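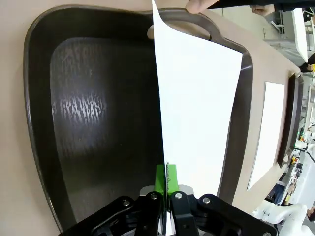 Small Rentals Deserve a Second Look

I love small apartment buildings, and I wish more first-time buyers did too! I mean the four-unit places on corner lots, the ones with a row of mailboxes by the door and somebody's bike chained to the back stairs. Buy one, live in one unit, rent the other three, and you have a home and a little business under one roof.

I bought mine in February, on Jevard Street, after months of looking at single-family houses I couldn't get excited about. My own unit is 940 square feet, and I have never once wished it were bigger. The building is 40 years old and has the thick walls to prove it (I can barely hear the upstairs piano, and I'm a little sorry about that).

People warn you about tenants. They talk about late rent and clogged drains as if a house of your own never has a clogged drain. Sure, there's work in it. I've learned more about water heaters this spring than I ever planned to, and I now have strong feelings about gutter guards. But I also know everyone in the building, and when something breaks I hear about it the same day.

What bugs me is how few of these places get built now. The new Zelau development out past the tracks has 16 lots and every one of them is for a detached house. They're nice houses! Still, put two fourplexes in there and you'd have room for a teacher, a retired couple, a kid fresh out of trade school. Gentile Avenue has been mixed like that for as long as I can remember, and it's the street everybody wants to walk down in the evening.

So if you're looking, ask your agent to show you one small building along with the houses. Bring a flashlight and go see the basement first.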